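Kirnau Home Help > Storage and Organizing > Boxes and Bins

How do I put handles on a wooden box so I can lift it off a shelf?

Asked by Nhi Mạch
3 answers

Hi everyone! I've been reading this board for a good long while and this is my first time posting, so please be gentle. I have a light-colored wooden box, pretty plain, flat on top, that used to belong to my aunt. She kept sewing patterns in it and now I keep all of our board game pieces, spare dice and score pads in it (we are a big game family, it gets heavy!). The box lives on the bottom shelf of the hall closet and every time somebody wants it out they have to hug it and shuffle backwards, which my knees do not enjoy.

I would love to put a handle on it. My husband says one on the lid, my sister says two on the sides, and the man at the hardware store just sort of waved me toward a wall of drawer pulls and wished me luck. I weighed the box on the bathroom scale with everything in it and it came to 22 pounds. The lid is hinged at the back and has a little hook in front. I don't mind drilling but I've only done it a handful of times, mostly for curtain rods, and I really don't want to split the wood, seeing as it was hers.

So, one handle or two? And what kind? I like the look of black metal but I'm open to anything. Thank you so much in advance.

Answer from Liên Châu
Marked helpful by the person who asked

Welcome, Nhi! What a sweet thing to have kept, and I'm glad it is getting used.

I'd go with two on the sides for that weight, and I'll tell you my thinking. When you lift by the lid, everything in the box is hanging from the hinges and that one little hook. Hooks like that are made for keeping a lid shut, and 22 pounds of dice and cards is a lot to ask. If one screw lets go you will have game pieces under the fridge until January, ask me how I know! With side handles the weight goes into the walls of the box and the lid just rides along.

For the handles, look for the kind where the screws come through from the inside of the box into the handle itself. They are usually sold as pulls, and they hold much better than the ones that screw on from the front into thin wood. Bring the thickness of your box wall with you to the store, because the screws that come in the packet are often too long or too short. Mine were too long and I had to go back.

How I did mine, more or less in order:

Empty the box first. I know that sounds silly but I tried to skip it.

Find the middle of each side and make a light pencil mark. Set the handles a little above halfway up, so the box hangs steady and doesn't want to tip over on you.

Put painter's tape over the spot before you mark the holes. It keeps the drill bit from wandering and helps the wood not to splinter.

Clamp a scrap of wood on the inside, right behind where the bit will come out. This is the part that saves old wood from splitting out at the back. If you don't have clamps, have somebody hold it well away from the bit, or wedge it with books.

Start with a small bit and go up a size. Slow is fine.

Put a washer under each screw head on the inside, and tighten by hand with a regular screwdriver. Stop when it's snug.

Then load it up and lift it an inch off the floor a few times before you trust it on the stairs.

I stuck a scrap of felt over the screw heads inside mine so they wouldn't catch on the card boxes. My set was from Cesik, and they have been fine, though I expect any sturdy ones would do.

Answer from Đạt Bùi

just use rope. drill 2 holes each side, knot it on the inside, done. looks nice on a light wood box too

Answer from Iman Berrada

Liên has given you the good answer and I'd follow it for anything heavy. I only wanted to put in a word for the handle on top, in case you ever have a lighter box to do. I like a U-shaped one in black metal for that, as you get a proper loop to take hold of and it looks very smart against pale wood.
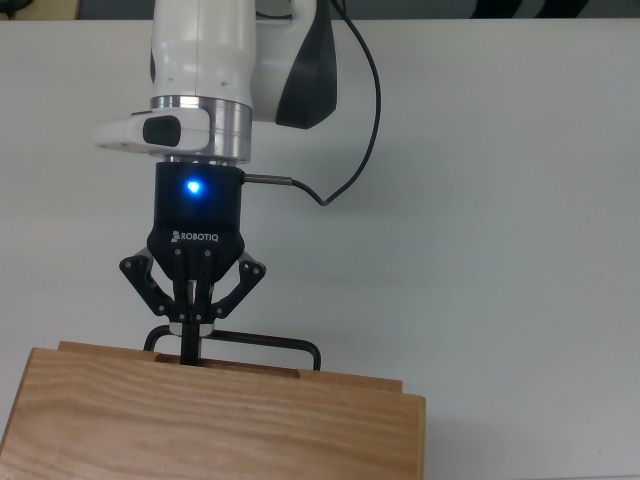

Black U-shaped metal handle on top of a light wooden box

If you do go that way, set it dead center, measuring from both edges and then measuring again, because a box that hangs crooked will drive you batty. Make sure there's room between the handle and the lid for your knuckles, too. I once bought a very handsome low one and could only get two fingers under it, and it went straight in the odds and ends drawer, where it still is. And swap that hook for a proper latch, please, before you lift anything by the lid!

One more thought about your closet, Nhi. If the box has to slide in beside other things, check how far side handles stick out before you buy. You may want the sort that fold flat.

Comment from Nhi Mạch

Oh, thank you all! Side handles it is, and I'm going to measure the closet tonight after supper. Iman, I do love the look of the black one, so I'm going to hunt for side ones in the same color. Liên, would you use the same size bit as the screw for the final hole, or a hair bigger?

Comment from Liên Châu

A hair bigger, so the screw slides through the wall and bites into the handle. Try it on a scrap piece first if you have one.

Related questions
Lid on my toy chest keeps slamming, what can I add?
How do I get an old musty smell out of a wooden box?
Felt or rubber feet for boxes on a painted shelf?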